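Tristell cell

The Tristell cell is a two-armed sorting station at Imlow, and I've looked after it long enough to have opinions! It picks sheet-metal brackets out of a tray, and most of its upkeep is in the grippers.

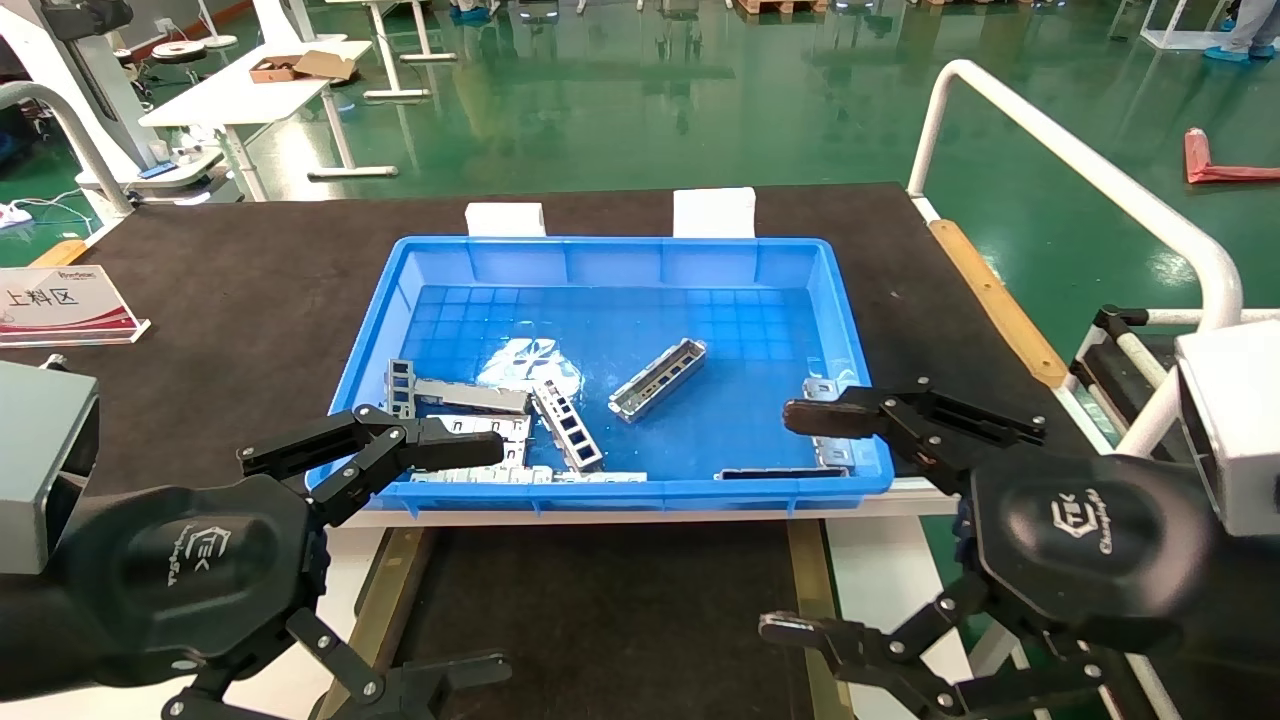

Both grippers at the blue parts tray, with brackets still inside.

I check the finger pivot screws every 100 hours and redo the hand calibration at 300 (Laurier Boychuk prefers 266, long story).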